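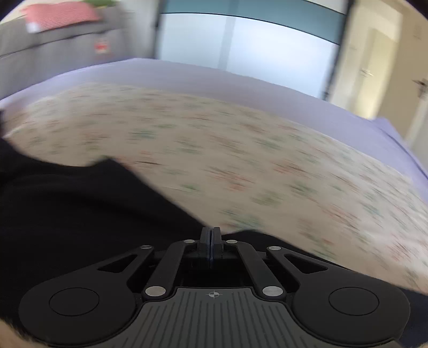

Rules for bedroom sessions with the hand-held gripper

1. Close the finger tips completely before you start the recording, then open them one time. We use this to find the zero point.

2. Move slowly over the bedding. A patterned duvet smears quickly when the wrist turns, and Kenden rejects blurred clips.

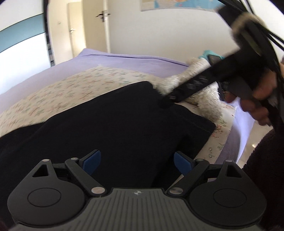

3. If a second person works on the same bed, agree first who moves - never both at once. Long tools must stay outside the closing path of the fingers.

4. Stop after 42 clips and wipe the finger pads.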